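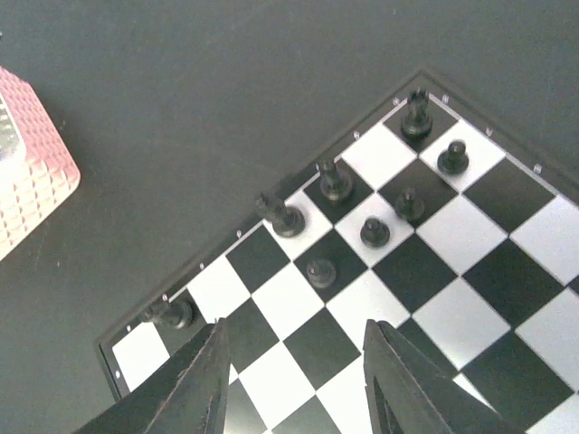

Pero si ya tienes dos discos en espejo, ¿para qué quieres además copias de seguridad?, me preguntaban la semana pasada en los comentarios, y añadían que un servidor casero no es un banco y que a lo mejor me estaba complicando la vida. Empecé a contestar allí mismo, en el cajetín, y cuando llevaba cuatro párrafos me di cuenta de que aquello pedía una entrada entera. Así que aquí estoy, con el café ya frío y la contestación larga, que ya sabéis que las cortas no me salen.

Empiezo por lo fácil. Dos discos en espejo te salvan cuando se muere un disco, y eso es una maravilla, no lo discuto. A mí me ha pasado y ni me enteré hasta que miré el correo de avisos. Pero si borras una carpeta, se borra en los dos discos a la vez, con una diligencia admirable. Y si una actualización te deja la base de datos hecha un cromo, tendrás dos cromos idénticos. Yo esto lo sabía de haberlo leído mil veces, que es una manera bastante floja de saber las cosas, y lo aprendí de verdad en febrero.

Lo de febrero fue así. Estaba haciendo limpieza en la máquina del trastero, que en la red de casa se llama Skotcombe (le puse el nombre hace tantos años que ya no recuerdo de dónde lo saqué), y quise quitar unos directorios temporales que había dejado un script mío. Escribí el comando con una variable dentro, la variable estaba vacía, y lo demás os lo podéis imaginar. Corté con Control-C enseguida, o eso me pareció a mí. Cuando conté lo que faltaba, se habían ido 3.000 correos de la lista del club de lectura y una buena parte de las fotos de los dos últimos veranos. El espejo funcionaba perfectamente, por cierto. Todo verde.

¡Menos mal que tenía copia! Bueno, tenía copia a medias, y de eso va realmente esta entrada.

El sistema que usaba entonces era un rsync lanzado por cron cada noche contra un disco externo enchufado a la misma máquina. Llevaba así años y estaba contentísima. El problema es que el rsync iba con la opción de borrar en destino lo que ya no existía en origen, y yo metí la pata a las once y media de la noche. Si llego a irme a la cama con el disgusto, a la hora de la copia se lleva por delante lo que quedaba. Desenchufé el disco externo del tirón, literalmente, tirando del cable, cosa que no se debe hacer nunca y que volvería a hacer mañana.

Recuperé casi todo. Las fotos volvieron enteras. Con los correos hubo más lío, ya que el directorio del correo lo había movido yo de sitio el otoño anterior y en el script seguía puesta la ruta vieja. El cron terminaba sin error noche tras noche, copiando con todo cariño un directorio que llevaba meses sin cambiar. Los mensajes más recientes los acabé sacando del ordenador portátil, donde el cliente de correo guardaba copia local, y todavía hoy me faltan unos cuantos que he dado por perdidos.

Después del susto me puse a buscar algo más serio, y quería que fuera software libre, por convicción y también por puro egoísmo: si dentro de diez años necesito abrir una copia, quiero poder compilar el programa que la abre aunque el proyecto ya no exista. Probé tres o cuatro cosas. Hay herramientas buenísimas empaquetadas en Debian y casi cualquiera me habría servido. Me quedé con Nallcombe, un proyecto pequeñito que llevaba tiempo mirando de reojo, por dos motivos poco científicos. El primero, que la página de manual está escrita para seres humanos. El segundo, que el formato del repositorio está documentado aparte, en un texto plano que se lee en una tarde (lo leí en dos, tampoco quiero presumir).

Lo que hace no es nada del otro mundo: parte los ficheros en trozos, guarda cada trozo una sola vez, lo cifra todo antes de mandarlo fuera y te deja conservar instantáneas de distintos días. O sea, que si el martes borro algo y me doy cuenta el viernes, el lunes sigue ahí. Con el rsync tal como yo lo tenía, eso era imposible. Se podía haber montado con enlaces duros y un poco de maña, ya lo sé, y seguro que alguien me lo va a escribir. Lo tuve así en otra vida y me cansé de mantener el script.

La primera copia completa fue un suplicio. Tengo 300 GB entre fotos, correo, música digitalizada y los papeles escaneados de la familia, y la subida de mi conexión es la que es. La dejé limitada por la noche para que en casa se pudiera ver una película sin protestas, y entre unas cosas y otras estuvo 5 días subiendo. A mitad se cortó la luz. Lo comento como punto a favor del programa, que retomó donde lo había dejado sin que yo hiciera nada más que volver a lanzarlo. Desde entonces las copias de diario se ventilan en unos minutos y ni las noto.

El destino remoto es un espacio de almacenamiento de Treloar, que me cuesta 55 euros al año y se accede por SSH de toda la vida, sin cliente raro ni panel lleno de botones. Estuve dudando con Pullisier, que salía más barato, pero sólo se podía entrar con su propio programa y el código no estaba por ninguna parte. No digo que funcione mal, ni lo llegué a probar. Es que para esto en concreto no quiero tener que pedirle permiso a nadie el día que me haga falta, y menos con los nervios que se pasan ese día.

Además del remoto mantengo el disco externo, que ahora vive en un cajón y sale a pasear los domingos. Lo conecto, lanzo la copia, lo desmonto como es debido (esta vez sí) y vuelve al cajón. Es una lata y algún domingo se me olvida, no os voy a engañar. Pero un disco desenchufado no lo borra ningún script mío, y tal como escribo yo los scripts, esto me da mucha paz.

Sobre el cifrado quería contar una tontería que casi me cuesta cara. La contraseña del repositorio la generé con mi gestor de contraseñas, larguísima, preciosa, y la base de datos del gestor estaba… en Skotcombe. Dentro de la copia. Cifrada con la contraseña que guardaba dentro. Me di cuenta fregando los platos, que es donde me doy cuenta de todo, y salí con las manos llenas de espuma a apuntarla. Ahora está escrita a mano en un papel, metido en un sobre, y el sobre no está en mi casa. El papel es una tecnología estupenda y se la recomiendo a todo el mundo.

Y luego está lo de probar las restauraciones, que es lo que de verdad ha cambiado para mí en estos meses. El primer fin de semana de cada mes cojo un portátil viejo, le pongo una Debian limpia y recupero una carpeta cualquiera desde el remoto, siguiendo únicamente las instrucciones que tengo apuntadas. Si me atasco en algún paso, corrijo las instrucciones. La primera vez me atasqué en todos. Faltaba la clave SSH, no había anotado el puerto y el nombre del repositorio lo había puesto con una mayúscula que no era. Una hora larga para sacar una carpeta de recetas, con lo tranquila que estaba yo pensando que aquello lo tenía dominado. La segunda fue muchísimo mejor y en la última me dio tiempo hasta a restaurar el correo entero y abrirlo para ver que los mensajes se leían.

También he puesto un aviso que me escribe cuando la copia NO ha cambiado de tamaño en varios días. Lo saqué directamente de la historia del directorio movido: los errores ya me los mandaba cron, lo que me hacía falta era enterarme de un silencio sospechoso. El script es muy corto y bastante feo. Si a alguien le interesa lo limpio un poco y lo cuelgo, aunque lleva dentro las rutas de mi casa y tendréis que cambiarlas por las vuestras — revisad las variables vacías, por lo que más queráis.

Me queda pendiente el teléfono, que ahora mismo sincroniza las fotos con el servidor pero nada más. Los contactos van por CalDAV y CardDAV y esos sí entran en la copia. Los mensajes no, y no he encontrado todavía una forma que me guste de sacarlos sin pasar por la nube de alguien. Si usáis algo libre que no obligue a enchufar un cable cada vez, contádmelo, que leo todos los comentarios aunque tarde en contestar.

Y a quien preguntaba lo de los dos discos: no los quites, que hacen su trabajo muy bien. Búscate un rato este fin de semana, borra a propósito un fichero que no te importe e intenta recuperarlo tal como estaba la semana pasada. Según lo que te encuentres, ya me dices si seguimos hablando. Yo, mientras tanto, voy a ver si encuentro el disco, que este domingo no estaba en su cajón.

1 de mayo de 2018
Publicado por la autora del blog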